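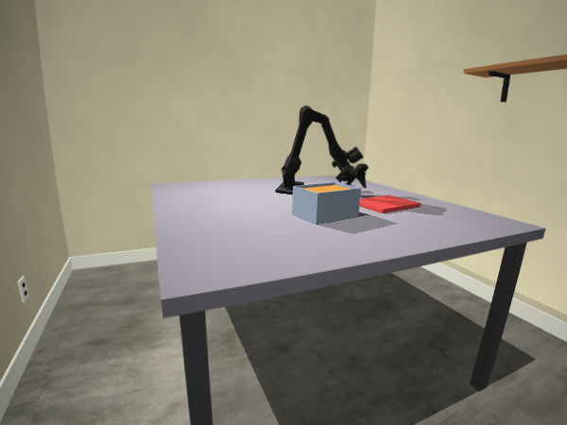
Solleck desk room, box and red piece, stock settings

From: Ji-hoon Seol
To: gorora-sim list
Subject: Re: [gorora-sim] Anyone used the Solleck scene kit?

On 25 November 2023, Rhiannon Trevor wrote:

> Hello all,
>
> We are looking at buying the Solleck kit from Clusalness for the
> small-arm work. The sales page says it ships with ready-made rooms,
> a set of arms, and a recorder that writes episodes to disk. I have
> read the page twice and still can't tell what you get without the
> paid add-ons.
>
> Specific questions:
>
> - Are the rooms fixed, or can you change the furniture and lighting?
> - How good are the contacts? We mostly do pick and place with flat
> things, and our current setup lets them sink into the table.
> - Does the trial let you export, or only look?
> - Is support any use?
>
> We would be moving over from the scenes Kiyoshi built by hand, so
> whatever we get has to be less work than those. We have one
> workstation with a decent graphics card and two without.
>
> Rhiannon

Rhiannon,

We had the trial in May and bought a license after it, so I can answer most of this. I paid the list price and have no connection with Clusalness beyond having filed a lot of tickets.

What comes in the base package: 12 rooms, the Baek arm in two gripper versions, a bin of simple shapes, the recorder, and a scripting layer in Python. Other arms are paid add-ons. The picture at the top is the room we use most, which the kit calls the desk room. It has the black arm standing toward the far side of the table, the blue-gray box with the orange inside, and the flat red piece next to it. We changed nothing for that render, so it is a fair look at what you get after the install.

On the rooms. They are not fixed. Each one is a plain text scene file with the walls, floor, table, props and lights listed separately. You can move the table, swap the wall textures, or delete a prop by removing its block. The wall shelf in the desk room is a separate prop, and so is the outlet. We took both out for one set of runs and left them in for another. Lights are where it gets annoying. The stock light gives hard shadows, as you can see under the table, and the softness setting is in a different file from the light itself. The manual has it on the wrong page. Look in the render settings file, near the end, under "area".

The textures are mixed. The floor has some streaks and wear in it and the walls have a little variation, but the tabletop is smooth with no pattern at all. If you are training anything that looks at camera images you will want to bring your own tabletops. Yu-na Lim made us a folder of wood and laminate scans and they dropped in without trouble once she resized them to powers of two. The kit does not warn you about the size. It just draws the surface gray.

On contacts. This is the part I would test hardest during the trial, because it depends a lot on the time step. At the default step, boxes and blocks are fine. Thin flat pieces were not fine for us. The red piece would creep sideways when a finger pressed on one end, and now and then it hopped when the fingers closed. It did not sink into the table, which sounds like the problem you have now. Halving the step fixed the hop and most of the creep. It also made everything slower, as you would expect. There is a per-object setting called "thin" that is supposed to do the same job for that one object at less cost. It did nothing in the version we had on trial. In the current version it works, but you have to set it on both the piece and the table.

The other thing about flat pieces is the approach angle. The scripted grasp that ships with the Baek arm comes straight down, and with a piece lying that low the fingers touch the table first. We wrote our own approach that comes in with the fingers tilted and slides to the near edge. It is maybe a page of Python. I can send it to you off list.

If you plan to place things into the box, check the path over the rim. In the stock layout the red piece lies right up close to the box, and the planner's default clearance is small. We had a lot of clipped rims before we raised it. You can also just move the box away in the scene file, but then you are not testing much.

On the recorder. It works and I have few complaints. It writes joint states, gripper state, camera images and the scene file for every episode, each in its own folder. We have 3,528 episodes on disk from the desk room alone and have not found a corrupt one so far. File sizes are large if you leave depth on. Turn it off unless you use it. Image names restart from zero in each folder, so don't flatten the folders with a careless copy as I did the first week.

On the trial. It lasts 30 days and you can export. The limits are that you get 3 rooms instead of the full set and a small watermark goes on exported video. Still images and the recorder output had no mark. The desk room is one of the trial rooms. The days count from the moment you enter the key, so install it first, get the drivers sorted out, and then enter the key. We lost most of a week by doing it in the other order.

On hardware. Physics alone ran on everything we tried, including a laptop. Rendering is another matter. On the machines without a proper card it falls back to a simple renderer with no shadows, and those images do not match the ones from the good machine. If you record on both kinds you end up with two different-looking sets. My suggestion is to run physics and debug scripts on your two lesser machines and do all the recording on the third. There is a replay command that takes joint states from one machine and renders them on another. It is slow but it does match.

On support. You get an email address and a ticket page. Replies took a day or two for us. The people answering know the product and will say so when something is a bug. They are less good at saying when it will be fixed. I asked about the light softness page in May and the manual still has it wrong.

Price. The license is per machine, not per person. Moving a license to another machine means writing to them, which is a nuisance if you rebuild workstations often. Ask about the school rate before you order, as it is not on the web page. Violeta Ojeda got it for her group and may be able to tell you who she wrote to.

Compared with Kiyoshi's hand-built scenes, I think you would save time on new rooms and on recording. You would not save time on grasping, at least at first. His finger model was better tuned than the stock one, and I ended up copying his friction values across. They carried over fine after I found out that the kit wants one number per surface and he had written one per pair. Kiyoshi, if you are reading, I used the lower of the two each time. Tell me if that was wrong.

Things I have not tried, so I can't help with them: the soft object add-on, the mobile base, and running more than one arm in a room. The sales page shows two arms at one table but I don't know anyone who has done it.

If you start the trial, I would spend it like this. Load the desk room as it is, run the stock pick on a block, then on the red piece, and write down how far the piece moves when it is touched. Change the step and do it again. You will know by then whether the contacts are good enough for your flat parts, and the rest can wait.

The scene file with our changes is in the shared folder, under Solleck, desk room. The version with the raised clearance is the one ending in "b". The other one has the old light settings and I should delete it.

Ji-hoon

--
gorora-sim mailing list
To leave the list, send a message with "unsubscribe" as the subject.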